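Tracking down dropped washers: a fault-finding guide for two-finger grippers

January 16, 2023

Most advice on dropped parts starts and ends with "turn up the grip force". I did that for the best part of a week and made matters worse, so treat what follows as the order I wish I had worked in. It applies to small flat parts such as washers, shims and thin nuts, held by the edge between two fingertips. If you are dropping big parts, you have a different problem.

The job in question was putting washers over upright bolts on the Parnum line. The log claimed 1,511 picks with no faults. There were washers on the floor. The log was wrong, and why it was wrong is the first thing to sort out.

Before you start

Stop the robot properly. A paused program is not a stopped robot, whatever the screen says. Ours once took up its move again when the gripper signal changed, with somebody's sleeve near the fingers. Lock off the power, let the air out if your gripper uses it, and only then put a hand in. For any step below that needs the thing live, use the hand control at the slowest speed and stand where the arm can't reach you.

Step 1. Find out what "part held" means

On our Istell controller, "part held" came on when the fingers stopped moving. Fingers also stop moving when they meet each other. With a thick part you can set a width limit and tell the two apart. With a thin washer the gap is so small that an empty grip and a good one can read the same.

Close the gripper on nothing and write down the reading. Close it on a washer and write that down too. Do each several times. If the two sets overlap, ignore every success count you have been shown, including the one in the sales leaflet.

Step 2. Look at the tips

Wipe them with a clean dry cloth and look at them under a strong light. You want to know if they meet squarely or touch at one corner first. Slip a strip of paper between them, close slowly and pull. It should drag evenly from both sides.

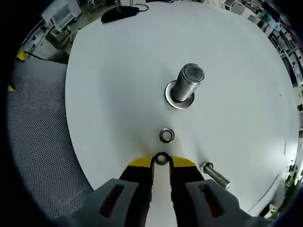 Soft tips give more grip and also more bounce. Squeeze a thin edge between two soft pads that are slightly out of line and it will turn, then shoot out sideways. That was most of our fault. The extra force simply sent the washers further, and one of them ended up behind the Clenitz feeder, where it stayed until we moved the whole thing.

Step 3. Put the force back where it was

Go back to the factory figure and work down in small steps. Change one setting at a time. I know everyone says so and then changes three. At each step run 200 picks and have a person watch them, with a tray underneath to catch the drops. Go by the tray.

Step 4. Slow the lift

The first bit of upward travel matters most. We halved the speed for that part only and left the rest alone. The supplier's answer had been a new set of Lahlou fingertips. We tried those as well and could see no difference on washers, though they may be better on something else.

Step 5. Check the release

A part that sticks to one tip will lean as it goes down over the bolt, catch on the thread and spring off. It looks like a drop but it happens after the hold. Oil is the usual cause. Open the fingers a little, wait, then open them fully.

Step 6. Run it again and don't believe it

Our first long run after all this was 1,000 picks. It was clean until pick 259, when a washer went missing and the controller carried on as if it had one. We have since added a small light sensor across the path, so the program now stops if the beam isn't broken. I would fit that before touching any other setting.

If you still get drops after step 5, measure the washers. Ours varied more than the bag said they did.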